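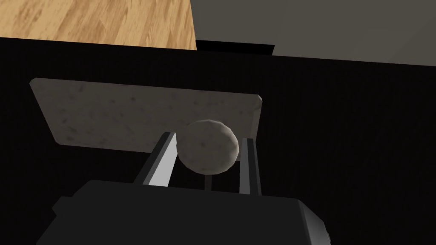
Figure 4-1. Ball between the fingers, slab behind. Wrist view, simulated.

4.3 Rules for simulated handling runs

The Lerbridge cell exists only in software, and people do take liberties with it. Everything in this section applies as though the arm could break your wrist. Habits picked up in the simulator have a way of following operators onto the floor at Lill, where the arm can.

Before you begin, load the Grasia scene file and check that the speed cap reads 12 per cent. If it reads anything else, someone has been enjoying themselves. Set it back and put their name in the log.

1. Open the wrist view and leave it open for the whole run. The overhead view is prettier and will tell you almost nothing about finger clearance.

2. Bring the fingers up on either side of the ball. Stop. Look at both gaps before sending the close command.

NOTE: Ball and slab share a speckled grey finish. Asif Kazmi has been asked to change one of them and has said February, without naming a year. Until then, judge the edge of the ball by its shading.
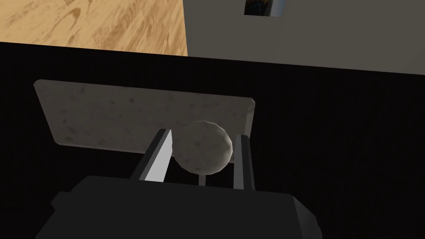 Figure 4-2. Checking the gaps. Slab edge partly hidden by the left finger and the ball.

3. If the ball hides any part of the slab edge, treat the hidden part as closer than you think. Minimum clearance is 54 on the distance readout, in whatever units you chose at set-up. (You chose millimetres. If you didn't, go back to 4.1.)

4. Close at the default force. Do not raise the force to cure a bad approach – back off and approach again.

CAUTION: A collision in simulation counts as a collision. Record it on the same form, in the same colour of ink. "It's only pixels" is not an accepted entry under Root Cause, although Justinas Raudsepp has submitted it twice.

5. Before any large wrist rotation, confirm what else is in reach. The scene includes room fittings, and the door and its frame are solid to the planner.

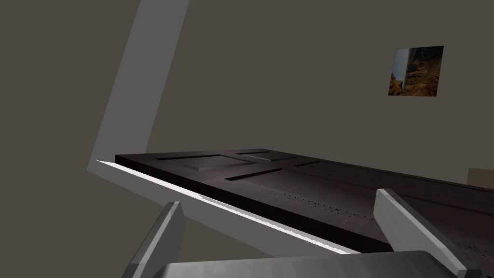
Page 37

Wrist view tilts with the wrist. A door that looks as though it is falling over is probably fine, and you should read the joint angles before reporting it. Keep both fingers clear of the frame as well as the door panel; the planner makes no distinction and neither will the incident form.

6. Hold position for 500 cycles before judging a grip. Anyone signing off sooner will be asked by Baiba Hunt to do it again at 900, with her watching.

7. Save the wrist view with the run log. A log without a picture is an opinion.

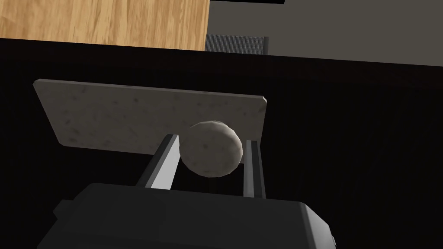
4.4 Ending a run

1. Open the fingers fully before parking the arm. Parking with the ball still held leaves the next operator with a scene that won't reset.

2. Select Reset to Parent. Do not select Reset All, which also clears the log you were about to save.

3. Sign off under your own name. Shared log-ins were withdrawn after a month in which Ieva Juška was apparently running the cell while on holiday.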